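# Chapter 3: Where the Examples Come From

I used to teach this course starting with the model. Week one was layers and losses, and by week four somebody would raise a hand and ask what, exactly, we were training it on. Fair question! So now the data gets its own chapter, and it comes early.

The running project for the next few chapters is cloth. We want a policy that can take a crumpled piece of fabric and fold it, and to learn that it needs to see people do it - many times, with many cloths, starting from many different messes. At the Ceston lab we collect these examples with hand-held grippers. You hold one in each hand and do the job yourself, with the gripper's fingers in place of your own.

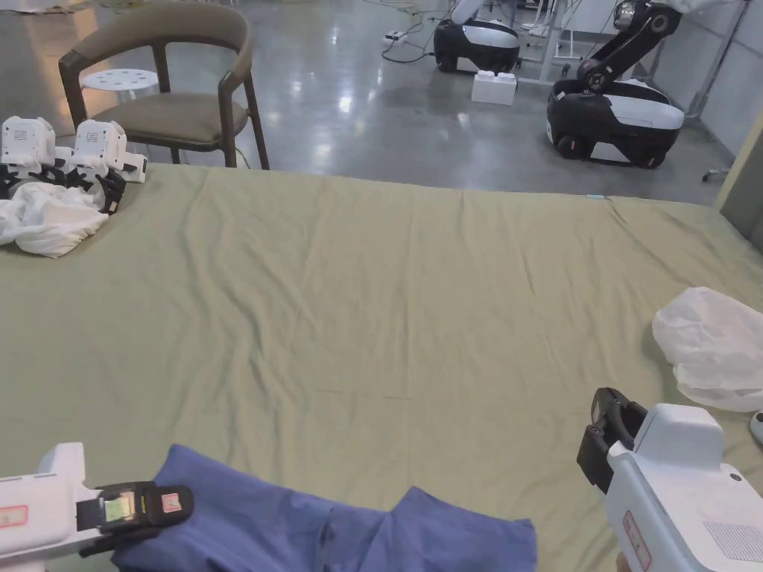
My first afternoon with the grippers was humbling (I have been folding laundry since I was a kid, and I could not pick up a corner). You lose your fingertips, and with them all the little adjustments you never knew you were making. After 13 tries I had one fold I wasn't ashamed of. I kept the bad ones too, in a separate folder, and we'll come back to them in the section on failed attempts.

Let's settle some words before we go further. An *episode* is one attempt at the task, start to finish. A *demonstration* is an episode we plan to learn from. A *session* is a run of episodes by the same person with the same setup. The Zilness set, which you'll download for the exercises, has 2000 episodes in it, and its index file tells you which session each one belongs to. Please read the index file. Every year a few students split their data at random, put the same session on both sides of the split, and come to me thrilled with their test scores.

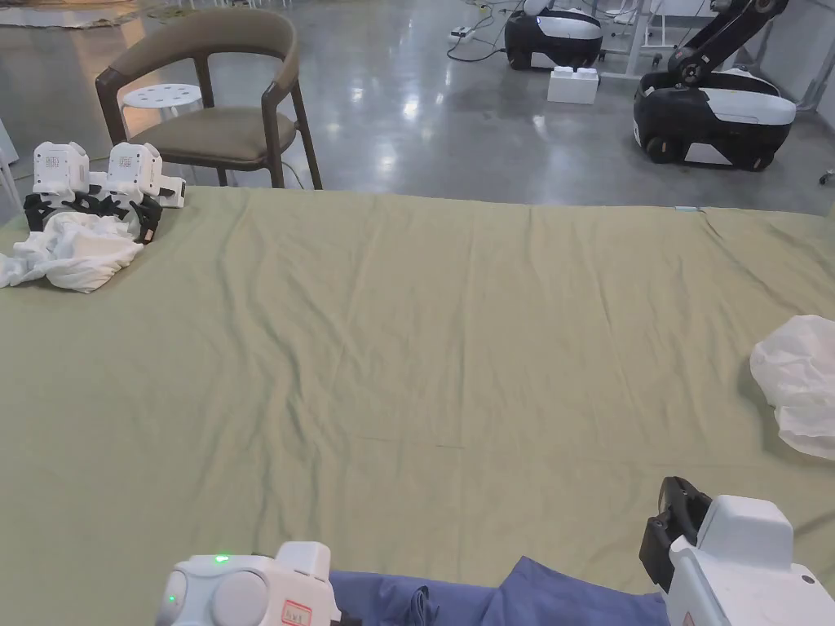 Then there's variety, and this is where I get a bit preachy. It's tempting to smooth the cloth a little before you start, or to drop it in the same spot each time - your arms are tired and it goes faster. Don't! If every episode starts from a friendly pile, the policy only ever learns friendly piles. We pick the starting spot from a shuffled list of 18 positions, toss the cloth, and live with whatever we get.

One more thing to chew on before section 3.1. Suppose two people fold the same towel, one left side first and the other right side first, and both folds come out fine. What should the policy learn from that pair? Write down your guess and keep it handy. We'll test it on the Hametti episodes at the end of the chapter.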